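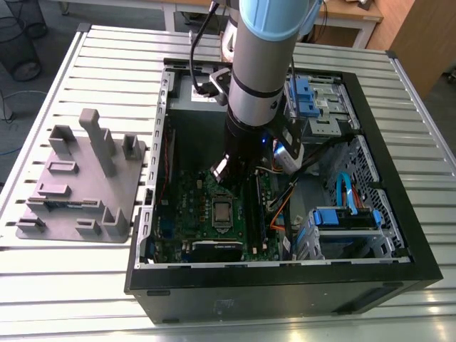 Drernora 2 Puts Transcripts, Trimming and Your Terrible Room Tone on One Timeline

4 min read

BRISWOOD - Cartwright Audio has released Drernora 2, a new version of its desktop dialogue editor for people who shoot their own video, record their own sound and then have to live with both. The update lets editors cut speech by cutting text, fills the gaps with matching background noise, and finally remembers where the windows were when you closed it.

That last one was the most requested change in the history of the product. Cartwright would like it known that the company did read the emails.

Drernora is used mainly by documentary makers, wedding shooters and small production houses to clean up and arrange spoken sound before it goes back to the video editor. Version 1 did this well enough, provided you were willing to keep three panels open and a notepad beside the keyboard. Version 2 combines the panels. The notepad is up to you.

Cutting by the word

The transcript now sits directly under the waveform and scrolls with it. Delete a sentence in the text and the audio goes too, along with a short crossfade at the join. Drag a paragraph and the clip follows. Every cut can be opened up and nudged by hand, which editors will do anyway, usually at 1 a.m.

Transcription runs on the user's own machine and covers 13 languages at launch. It handles overlapping speakers better than before, although two uncles giving the same toast remain a challenge.

A new Um Finder lists every filler word in a recording and lets the user remove them singly or all at once. In early testing, one hour-long interview produced 1,590 of them. The speaker has asked not to be named, and he works here.

Silence, but the right kind

Room Match studies the quiet parts of a recording and builds a bed of background sound to lay under the edits. Fridges, air conditioning and distant traffic carry on as though nothing had been cut. There is a single slider, labeled Less and More, after the design team spent most of January on a version with nine.

"People come to us with interviews recorded in kitchens, stairwells and, once, a parked horse trailer," said Mereana Mahuika, head of product at Cartwright Audio. "We can't make a horse trailer sound like a studio. We can make it sound like the same horse trailer all the way through, and most viewers will forgive you for that."

Getting it back out

Finished timelines export as WAV, FLAC or MP3, or as a project file with handles of up to 20 seconds on each clip, so the video editor has something to work with when the director changes their mind. Markers and clip names now survive the trip. In version 1 they sometimes arrived as a string of question marks, a feature Cartwright has chosen to discontinue.

Drernora 2 also supports Plakstead, the company's small hardware controller, with its jog wheel mapped to word-by-word playback. Owners need to install the new Plakstead firmware before opening the app. Those who do it in the other order will see a polite message, then a slightly less polite one.

Availability

Drernora 2 is available now for Windows and macOS from the Cartwright website. The upgrade is free for anyone with a current version 1 license. New users can try the full program before buying, with export turned off. Projects made in version 1 open normally, but can't be saved back to the old format, so keep a copy if a colleague hasn't moved over yet.

A live walkthrough with questions takes place online this Friday. It will be recorded, and the ums will be left in.

Comments

tapehiss_dan
Window positions!! I had given up. Does it remember them across two monitors or only the one?

Corrie B.
Tried Room Match on an interview with a dishwasher running behind it and the join is very clean. Less so where the cycle changed, but fair enough.

lowcut80
Any word on Linux? I ask every release and I will keep asking.

tapehiss_dan
Answering myself: it does both monitors. Carry on.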